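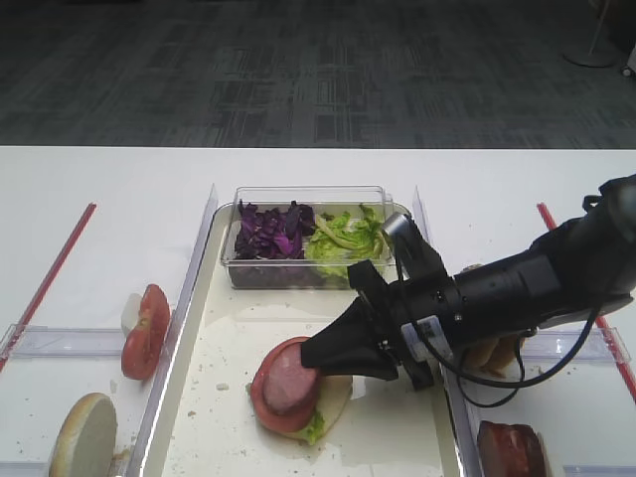
Teaching a robot to make my lunch

I went over to Viklund this week to watch people teach a robot arm how to put a sandwich together, and I came home hungry and weirdly impressed.

Viklund is the small automation shop that moved into the old Levia building back in April. They've got 2 teaching setups going (I only got to play with one of them), and the project they're working on now is called Zeser. The idea is pretty simple. A person does the job first, using the robot's own arm and gripper, and the robot keeps a record of every move. Do that enough times and the software starts to work out how to do the job without anyone driving.

Iulian Sandu runs the teaching sessions and he let me hang over his shoulder for most of a morning. He sits off to the side with a pair of hand controls, and whatever he does with his hand, the arm does over the table. Bun, lettuce, tomato, meat, on it goes. He makes it look like nothing at all.

Then he let me try. Oh boy. I squashed a bun, I dropped a slice of tomato, and I spent what felt like an entire minute trying to pick up one leaf of lettuce! You don't get any feeling back through the controls, so you have to judge everything by eye, and soft food gives you very little to go on.

"Bread is the nice part," Iulian told me. "Sliced meat is what keeps me up at night. It sticks to the gripper, it sticks to the slice under it, and then it slides when you let go."

So far the Zeser crew has recorded 448 full sandwiches, with 135 of those done by people who had never touched the controls before. That's on purpose, by the way. Iulian likes having beginners in the mix - when somebody puts a slice down crooked and then nudges it back into place, the robot gets to learn the nudge too. My own attempts are apparently going in the pile, so if a robot ever flattens your bun, I'm sorry.

They also tried it the other way, where you grab the arm itself and walk it through the motions by hand. It worked fine for bigger stuff like moving boxes of supplies, but for sandwiches your own arm kept getting in the way of the camera, so they went back to the remote controls.

I asked the obvious question, whether the thing can make a sandwich on its own yet. Sort of! Iulian says it does well with the bottom bun and the first leaf or two, and gets shakier the taller the stack gets. He wouldn't give me a success rate and I didn't push him on it.

A catering company called Jomton is paying for part of the work and wants a trial in one of its prep kitchens once the arm can manage a whole sandwich. There's no date for that yet. Before then the crew wants to add cheese, plus a second kind of bread (sliced, which Iulian says is a whole different headache).

Viklund is opening the shop to visitors on June 17, 2021, and you can sign up at the front desk for a turn at the controls. Turns are short, so go early, and wear something you don't mind getting tomato on.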